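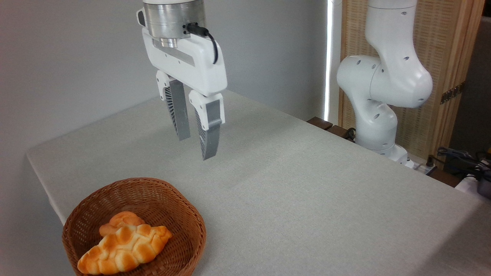

Remon Releases Network Operating Software Update With Faster Loop Detection and Simpler VLAN Setup

STITITZ - Remon, a supplier of managed switches and routing software for small and midsize organizations, today announced the general availability of version 12 of its network operating software. The release adds faster detection of switching loops, a new setup process for virtual LANs, and a single event log covering every Remon device at a site. It is available at no added charge to all customers with a current support agreement.

Version 12 was developed at the company's engineering office in Stititz and tested over the winter at customer sites, including the regional office network of Seixas, a distributor of building supplies. The Seixas network connects offices, warehouses and sales counters over a mix of fiber and older copper cabling, with switches from several manufacturers in service at the same time.

"Many of our customers run networks that have grown one switch at a time," the company said in a statement. "They need to see where traffic is going, and they need to make changes during working hours without taking down the phones or the file server. This release was planned around those two needs."

Loop Detection

Earlier versions of the software relied mainly on spanning tree to block redundant paths. Where an unmanaged switch had been added at a desk or in a meeting room, a loop could remain in place until users reported slow service. Version 12 sends a small test frame from each access port every 2 seconds. If the frame returns, the port is shut down and an entry is written to the log with the port number, the VLAN and the hardware address involved. The port is tested again after 60 seconds and returned to service if the loop has been cleared. Administrators can change both intervals or require that the port be restored by hand.

Uplink ports are excluded by default. Customers who use link aggregation should review the release notes before turning on loop detection for grouped ports.

VLAN Setup

The new setup process lets an administrator define a VLAN once and apply it to selected switches. The software compares the tagged and untagged port settings at each end of a link and reports any mismatch before the change is saved. A planned change can be stored as a draft, reviewed by a second administrator and applied at a set time. If the management connection is lost after a change, the switch goes back to its previous settings.

Existing configurations are carried over during the upgrade. Networks that run entirely on the default VLAN will continue to work as before - no new VLANs are created unless an administrator adds them.

Event Log

Port changes, address conflicts, DHCP warnings and login attempts from all Remon devices at a site now appear in one searchable log. Entries can be forwarded to a standard syslog server. The log also records when the same IP address is answered by more than one device, a condition that often follows the use of proxy ARP on a bridged router.

Partner Support

Flestulau, Remon's installation and training partner, will offer upgrade assistance to customers with 20 or more managed switches. The service includes a review of the current configuration, a written upgrade plan and remote support during the maintenance window. Flestulau will also add a course on VLAN planning to its training program beginning in May.

Availability

Version 12 can be downloaded from the Remon customer portal. Devices running version 10 or later can be upgraded directly. Devices running earlier software must first be moved to version 10. Remon recommends that customers save a copy of the running configuration before they begin and upgrade core switches last. Security fixes for version 11 will continue for 12 months.

About Remon

Remon designs managed switches, routers and network management software for offices, schools, clinics and light industrial sites. The company is based in Stititz and sells its products through authorized resellers.

Press inquiries may be sent to the Remon communications office through the contact form on the company's website.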